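Shopping for arms: our kit budget in pictures

Posted 04/08/2022

Hello again! It's been quiet on this page because I've been buried in quotes, lead times and one very stubborn spreadsheet. For anyone who hasn't been following along, we're working out what to buy for the Ernell bench next, and how to pay for it without eating the whole year's money by October. So this gallery is short on glamour and long on the sort of handling work the shopping list has to cover. Click through, then have a read of the bit underneath (I've put my sums in, and you're welcome to tell me they're wrong).

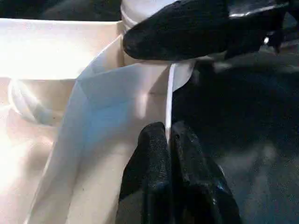
Close work at the gripper, with thin white material and dark fingertips. Fingertips get a line of their own in the budget this year.
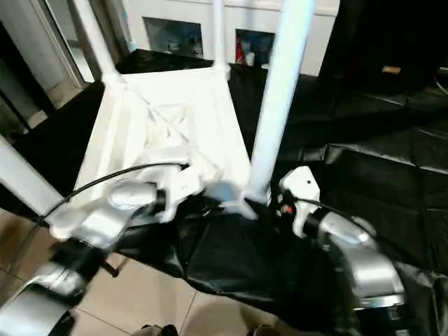
Two arms on one white frame, legs up. Long, awkward things like this are why I keep banging on about reach. 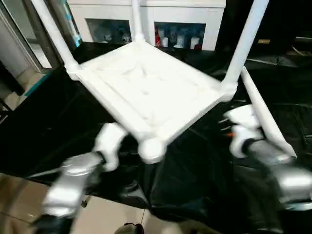

A white plastic chair, upside down, with a gripper on either side. I've pencilled in "furniture" as a whole category of task now!

Should we buy the spare grippers at the same time as the arms, or wait until something breaks?

Buy one spare pair with the arms and leave the rest. A single order means a single delivery charge, and you won't be stuck for weeks if a gripper packs up in the first month. Beyond that pair I'd hold the money back, as you'll have a much better idea of what wears out once you've been running for a while. Fingertips are the exception. They're cheap and they go quickly, so get a bag of them.

Right, the sums. Ivico quoted us £2,755 for the gripper pair with mounts, which made me wince a bit, but it includes the wiring and a proper manual (you'd be amazed how many don't). Flekside came in lower on the grippers and then added £971 for the adaptor plates, at which point the two were close enough that I stopped caring about price and started reading the warranty pages. Ivico's is longer. Flekside's is easier to understand. I'm still leaning towards Ivico, mostly on account of the spares, which they keep in this country.

Then there are the small things, and I always get caught out by the small things. Cable covers, bench matting, replacement fingertips and a decent box to keep it all in came to £368 when I finally wrote them down in one place. I'd allowed £300. That's not a disaster, but I did the same thing last time and swore I wouldn't do it again, so the allowance has gone up and I've stopped calling it "bits".

I haven't mentioned training yet. Rajput do a short course on setting up and looking after two-arm rigs, and I'd like to get at least a couple of us on it before the new kit arrives. It's tempting to leave that until afterwards, when the boxes are sitting there and everybody's keen, but then you're learning on the thing you've just paid for... I'd sooner pay for the course first and have the order go in a fortnight later.

Still to sort: whether we lease or buy the arms themselves. Leasing looks lovely on a monthly sheet and rather less lovely when you add the months together, though it does cover servicing. I've asked for both versions in writing and I'll put them up here side by side when they come back. If you've leased arms for bench work before, drop me a line through the contact page, I'd love to know what the return conditions were like.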